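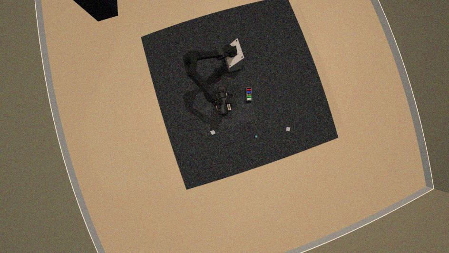 Hi all,

Back from my week up north and still picking sand out of my shoes, so forgive the slow answer to the question about the old water tower at Stanau. Yes, you can go up it! I did it in December, in a wind that nearly took my hat, and I'd do it again tomorrow.

The tower is brick up to the tank, with 68 steps on the inside and then an iron ladder that I did not care for one bit. The tank room has been cleaned out and painted, and you can walk all the way around under the roof (mind the beam on the north side, I found it with my forehead). There's a little display on the architect, Bednarek, who also did the market hall in Oltau. Same round windows, same funny pointed hood over the door - once you've seen one you'll spot the other from across the square.

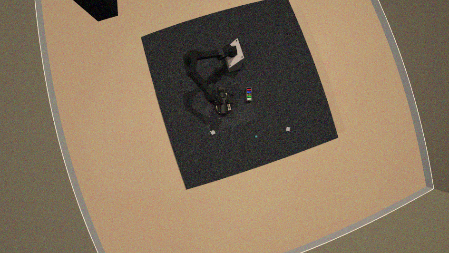 Baiba Sakalauskas wrote:

> Does anyone know if the tower is still open in winter? The
> Flurnari guidebook says it closes at 14:00, but my copy is old.
> Also, is the market hall worth the extra 32 km, or is it all
> scaffolding now? I'd be coming by car with my mother, who
> doesn't do ladders.

Baiba, the 14:00 closing is still right for winter, and they stop letting people up a good half hour before that. Your mother can stop at the landing below the ladder. It has a bench and a window facing the river, and I saw more from there than from the top, where the glass was filthy.

Go to Oltau, definitely. The scaffolding was only on the back wall when I was there, and the roof trusses inside are the best thing in the whole district. Park behind the church and not on the square (ask me how I know).

One thing I couldn't find out is when the tank was last used. The display says it held 800 cubic meters but gives no dates at all. If anybody has the old county survey on the shelf, could you look it up for me?

Cheers from a very messy desk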